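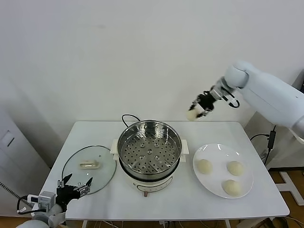
Slide 1. Electric steamer with the lid off.

Feeding the night shift: notes for the Graltanness talk

Say hello, thank Eugeniusz Jabłońska for the invitation. Mention that questions come at the end.

The Gurkitz depot had no canteen after 9 in the evening. Drivers ate crisps from the machine or went without. We asked them what they wanted and most said something hot they didn't have to queue for.

Give the cost here: 1,118 for the first year, food not included. Pause, people usually write it down.

What we changed:

1. Moved the main break forward so that the kitchen and the loading bay weren't busy together.

2. Cut the menu to three dishes. Rice and vegetables sold best, soup worst. Tell the story about the leek soup if there's time.

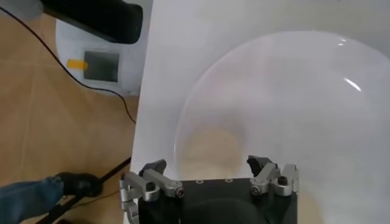
3. Put one person per shift in charge of ordering. Śliwiński did it by rota, Gurkitz by asking who wanted it. The rota lasted longer.

Trultov tried the same in July and stopped after seven weeks. Their break room is across the yard and it rained. Don't dwell on this.

Last point: wash-up time has to be paid time. Handouts are by the door.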